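Siluncombe Community Help
Robots and automation > Teaching and programming

Teaching by hand or by remote control for a stacking job?
Posted by Afroza Talukder, March 31, 2018
Viewed 863 times

I help run the practical side of an evening course and we have one small six-axis arm with a two-finger gripper. The job I want to teach it is building a toy burger. The pieces sit in stands either side of a tray and have to be picked up one by one and laid in the tray in the right order.

The arm can be taught in two ways. I can hold it and move it through the job myself while it records the joints, or I can drive it from a second small arm on the other side of the bench and it copies me. We have done both, badly.

By hand, the big moves are fine. The trouble is the last bit, where the gripper closes on a slice. I need one hand on the wrist and one on the gripper button, and my arm gets in the way of the overhead camera for half the recording. With the second arm the camera view is clean but I am slow and I keep knocking pieces over. The thin slices are the worst. I can't feel when I have touched anything.

So far I have 17 recordings by hand and a few more by remote control. When I train on the lot together the arm goes to the correct stand most of the time, stops a little above the piece, and dithers. It has picked up the patty. It has never picked up the tomato.

My questions are these. Should I stick to one method or keep mixing them? How many recordings do I need before I can tell whether it's working? And does it matter if I start every recording from an empty tray, or can I start part way through the burger?

The software is Deltent, the version that came with the arm. I can't change the gripper before June.

Kanagaratnam
Reply to Afroza Talukder

Remote control. Hand guiding is for welding and paint.

Jamila Barua
Reply to Afroza Talukder

I wouldn't be as firm as the reply before mine, but for your job I would also go with the second arm, and I would take the hand-guided recordings out of the training set.

The reason is your camera. If the arm is learning from pictures as well as joint positions, then in your hand-guided recordings it has learned what the bench looks like with your arm across it. When it runs by itself your arm isn't there and the picture is one it has hardly met. The stopping and dithering could well come from that. I can't be sure from a written account, but it is cheap to test. Train once on the remote recordings alone, even if there are only a few, and see whether the dithering changes. It may miss the piece altogether. If it misses but moves without hesitating, you have learned something.

There is a way to keep hand guiding if you prefer it. Record the path by hand with the camera off, then play the path back on the arm with the camera on and nobody near it, and keep the second recording. The pieces must go back to exactly where they were. We did this for a while with a job of putting lids on jars. It gives clean pictures but it takes twice as long, and the playback fails if a stand has shifted.

On being slow with the second arm, some of that goes away with practice. Do a couple of evenings without recording anything. Things that helped us:

Turn the speed scaling down. On our Arow arms the leader and follower move one to one by default, and for small pieces that is too lively. I don't know what Deltent calls the setting.

Stand where you can see the gap between the fingers. Most people stand behind the leader arm because that is where the cable reaches. Move the bench if you have to.

Come straight down on standing pieces, stop, then close. Beginners close while they are still moving, and that knocks the piece over. It also teaches the arm to do the same.

Don't throw away a recording in which you miss once and then correct yourself. A few of those are useful. Do throw away the ones where you knock something flat and carry on as if it hadn't happened.

As for how many, I can only tell you what we needed. For a single pick and place from a fixed spot we got a usable result quite early. For a whole sequence with several different pieces we had 222 recordings before I would have shown it to a visitor, and we carried on to 558 before we stopped seeing gains. Your 17 is too few to judge anything by. I wouldn't change any settings until you have a good deal more than that.

Starting part way through is fine and I would recommend it. If every recording begins with an empty tray and you make most of your mistakes near the end, the late steps are always the ones with the poorest examples. Set the tray up by hand with the lettuce and the patty already down and record from there.
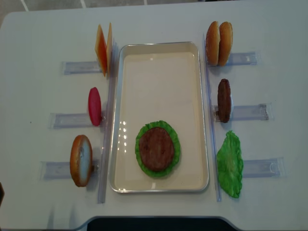

Do the same for each stage of the build, and save them under names that tell you which stage they began at. You will want to sort them later. The only thing to watch is that the pieces you have placed by hand look the way the arm would have left them. If you always set the patty dead centre and the arm tends to put it down off to one side, the two sets won't match, so nudge it about a bit from one recording to the next.

Put the spare pieces in the same stands each time too, at least to begin with. Once it can do the job with everything in its usual place you can start moving the stands a little.

For the tomato, try gripping lower down than feels natural. With thin slices we found that people went for the top edge because it was easier to see, and the slice tipped as soon as the fingers touched it. If your stands hide the lower part, go as low as they let you. Some thin rubber on the fingertips may help as well, if that doesn't count as changing the gripper.

Afroza Talukder
Reply to Jamila Barua

Thank you, this is very useful. I took out the hand-guided ones and trained again on the remote ones only. It still misses, but it goes down and closes without stopping, so I think you are right about my arm being in the pictures.

I hadn't thought of starting part way. All of mine begin with an empty tray and the last two pieces are a mess in nearly every one.

Deltent does have the speed setting. It is called leader ratio, under Motion, and it was at 1.0. I have put it to 0.5 and it is much easier to come down on the slices, though I now run out of reach on the leader arm before I get to the far stands. Is there a way round that?

Jamila Barua
Reply to Afroza Talukder

If your leader arm has a clutch button, hold it, bring the leader back to the middle, let go and carry on. The follower stays put while you do it. You get a short pause in the recording each time, so trim those out or the arm will learn to pause as well.

If there is no clutch, try 0.7 and move the stands closer to the tray. Then leave them there for the whole set of recordings.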